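朝の原稿仕事と、机を一枚に戻した話

5月に入ってから、朝の仕事のやり方を少し変えた。翻訳の下訳の見直しを、起きてすぐの時間にやるようにしたのである。以前は昼食のあとにやっていたが、昼食のあとは眠い。眠いまま見直した文章は、翌日もう一度見直すことになる。二度手間だとわかっていながら二年ほど続けていた。

起きるのは5時半で、顔を洗って6時前には机に向かう。最初の一週間は頭が動かず、訳語の統一だけで終わった。二週目から段落単位で読めるようになり、今は一回に42段落を目安にしている。この数字に深い意味はない。今受けている取扱説明書の一章がたまたま42段落で、一章ずつ片づけると区切りがよかったというだけだ。次の仕事になればまた変わると思う。

見直しは紙でやる。画面で読むと、訳抜けはわりと見つかるのに、日本語のおかしいところを通り過ぎてしまう。紙だと逆で、日本語の引っかかりには気づくが、訳抜けは見落とす。だから順番を決めて、夜に画面で原文と突き合わせ、朝に紙で日本語だけを読む。朝は原文を見ない。見ると原文に引っぱられて、変な語順でも意味が通るような気がしてくる。
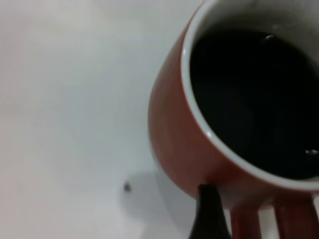 紙は普通のコピー用紙で、行間を広めにして片面に印刷する。以前は節約のつもりで両面にしていたが、裏に書いた赤字を転記し忘れたことが三回あり、やめた。余白は右側を広く取る。右利きなので、左に書き込もうとすると手が本文を隠してしまう。印刷は寝る前に済ませておく。朝にプリンタの紙詰まりを直すところから始まると、その日はだいたいだめになる。

赤字に使うペンもいくつか試した。長く使っていたのはPremamumの細字で、これは線がきれいだが、急いで書くとかすれる。今はFostixの0.5にしている。一本440円で、消耗品としては少し高い。ただ、換え芯が近所の文具店で買えるので、結局こちらに落ち着いた。色は赤ではなく濃い青を使っている。赤で埋まった紙を見ると自分の訳に腹が立つが、青だとそうでもない。赤字と呼びながら青で書いているのは妙だが、呼び方のほうは直らない。

書き込みの記号は三種類しか使わない。丸は訳語の確認、波線は語順、縦棒は文を切る場所。前はもっと細かく分けていて、助詞の重なりには三角、主語の抜けには四角というふうに決めていた。自分で決めた記号なのに覚えきれず、一覧表を横に置いて見ていた。読みながら表を見るので、どこまで読んだかわからなくなる。減らしてからのほうが、同じ時間で先まで進む。

机のことも書いておく。引っ越してきたとき、机の上にVosisierの二段の書類棚を置いた。辞書と資料が縦に収まるので便利だったが、校正紙を広げる場所がない。A4を二枚並べると端が棚の脚に当たって、片方が斜めになる。斜めの紙に書いた字は、あとで読めない。半年ほど我慢して、先月ようやく棚を床に下ろした。上は平らな面だけになり、紙を左右に並べられるようになった。辞書を取るときにかがむことになったものの、朝は辞書をほとんど引かないので困っていない。

床に置いた棚には、案件ごとの封筒を入れている。納品が済んだら封筒の角を折り、半年たったら中身を処分する。角を折ったかどうかは上から見てわかるので、背に日付を書くよりも早い。ただし封筒の色を分けるのは失敗だった。買い足すときに同じ色がなく、途中から全部茶色になっている。

声に出して読むことについては、まだ迷っている。音読すると文の長さがよくわかるし、「の」が四つ続いているような箇所では必ず詰まる。効果はある。ただ、30分も読むと喉が疲れて、後半は声が小さくなり、最後は黙読と変わらない。今のところ、警告文と手順の見出しだけを音読し、本文は口の中で読むようにしている。手順書では見出しの調子がそろっていないと目立つので、そこだけは耳で確かめたい。

調子の話でいうと、手順の文末をどうするかは、毎回少し悩む。「押します」なのか「押してください」なのか。発注元の用語集に決まりがあればそれに従うが、今回は決まりがなかった。問い合わせたところ、既存の版に合わせてほしいという返事で、既存の版を開いたら章によって違っていた。結局、操作の手順は「ます」、注意書きは「ください」で通し、その旨を納品時のメモに書くことにした。こういうメモは読まれないことも多い。それでも書いておくと、次の版が来たときに自分が助かる。

休憩は60分に一度と決めている。タイマーは使わず、壁の時計で長針が一周したら立つ。立っても大したことはしない。窓を開けて、郵便受けを見て、戻ってくる。集中しているときに区切るのがもったいなくて飛ばしていた時期もあったが、飛ばした日の後半には波線が少ない。語順がよかったからではなく、見えていなかったせいだと、夜に画面で読み返してわかった。それからは途中の段落でも立つようにしている。 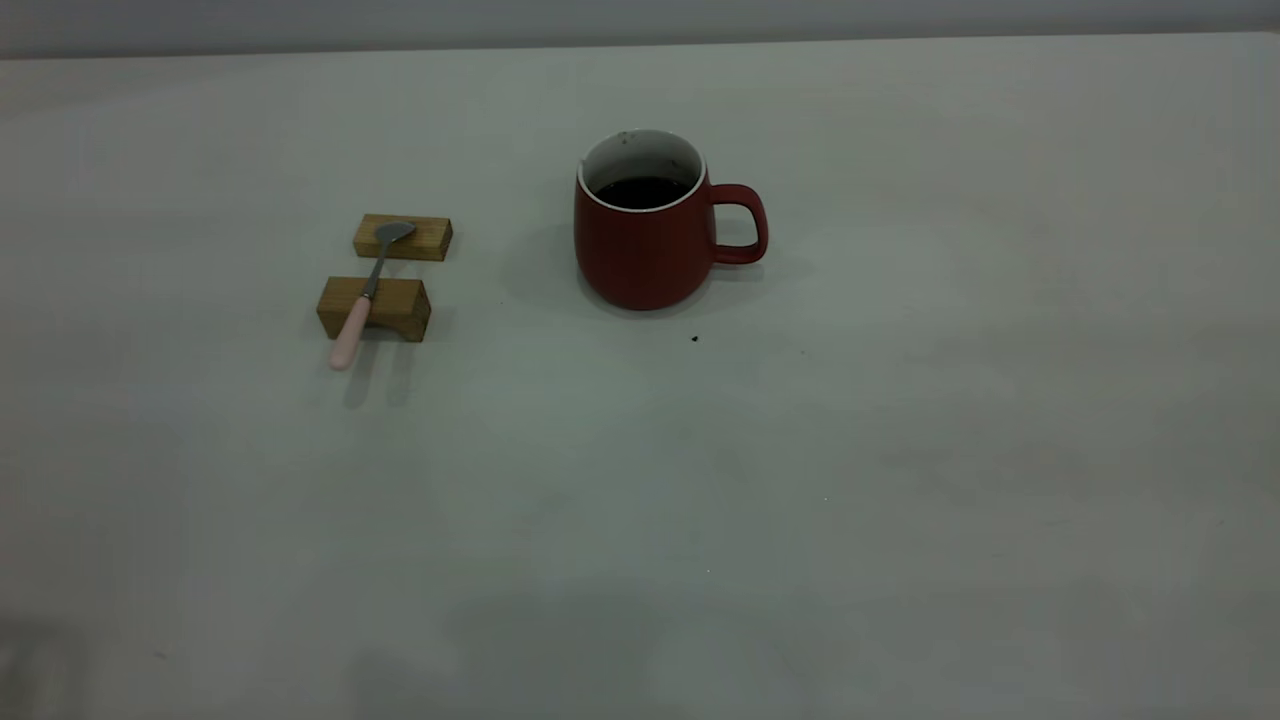 見直しの終わりを決めるのは、始めるより難しい。文章はいつまでも直せるし、直したところがよくなっているとも限らない。三回目に読んだとき、一回目に消した言い回しをまた書き込んでいたことがあり、それ以来、紙での見直しは二回までと決めた。一回目と二回目のあいだは必ず一晩あける。その二回目にかける時間は、コーヒー一杯を目安にしている。器は赤いマグカップで、内側は白い。縁から少し下まで入れておき、飲み終わったらペンを置く。飲むのが早い日は見直しも早く終わるので、基準としてはかなりいい加減である。それでも時計で区切るよりは気分が楽で、残りの量を見ながら、あとどのくらい粘るかを決められる。

二回目を終えたら、書き込みを画面のファイルに転記する。これは朝食のあとにやる。転記は頭を使わないので眠くてもできると思っていたら、先日、縦棒のところで文を切ったまま、後ろの文に主語を補うのを忘れた。納品前の検査で気づいたが、転記も作業のうちだと思い直した。今は一枚転記するごとに、その紙を裏返して左に重ねていく。途中で電話が来ても、どこまで済んだかがわかる。

転記が終わったファイルは、もう一度だけ機械的な検査にかける。数字の食い違い、括弧の閉じ忘れ、全角と半角の混在。長く使っている検査ツールのTrnkaは、表の中の数字をときどき読み飛ばすので、表だけは自分の目で見る。取扱説明書は表が多いから、実際のところ半分は目で見ている。新しいものに替えようかとも思うが、設定を一から作り直すのが面倒で、まだ手をつけていない。

朝型にして困ったことも一つある。夜が使えなくなった。10時を過ぎると字が読めなくなるので、原文との突き合わせを夕食の前に済ませる必要がある。そうすると夕方の買い物が遅くなり、豆腐が売り切れている。先に買い物に行けばいいのだが、行くとそのまま作業に戻らない日が出てくる。これについてはまだ決まったやり方がない。

今の案件は来月の半ばまで続く。そのあと、同じ分野の短いものが二つ入る予定で、どちらも章立てがないと聞いている。段落数で区切れないので、ページで区切るか、見出しで区切るか、原稿が届いてから考える。紙はもう一箱注文した。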